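Wood blocks on marble-look flooring, worth it?

mguzman53
Cletgate keeps telling me their marble-look sheet is fine for block play. I don't buy it. Pale tile walls, gray floor, every speck shows. 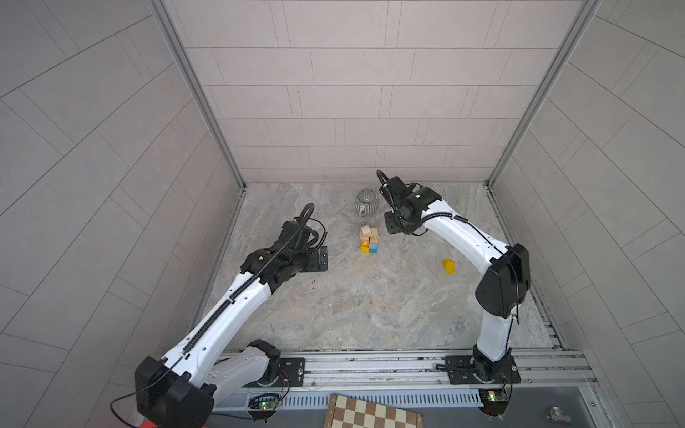 Gray tile walls, marble-look floor

chathurika_s
Specks wipe up. What's your real complaint?

mguzman53
Small blocks all over it, for a start.

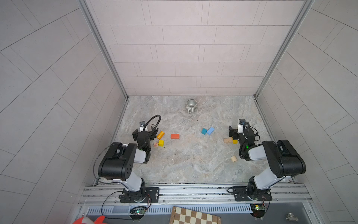
And a ribbed mug in with them. Ceramic on a hard floor? No thanks.

dilani.a
Disagree. Ours has had 2 years of mugs and no chips. Yellow and light blue look good on gray, too. 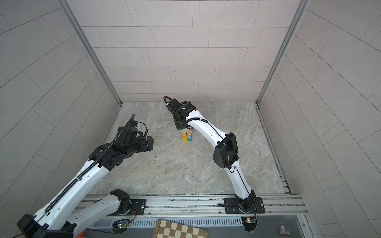

Re: Cleaning the metal edge

shahnaz_r
My doubt is that channel along the right side. Crud could collect in there.

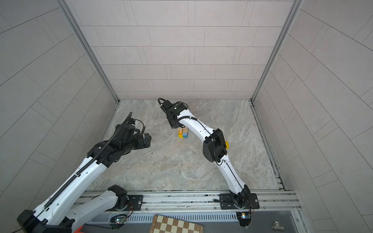 I'd want it sealed before paying Cletgate 400 for anything.

chathurika_s
Or use a toothbrush.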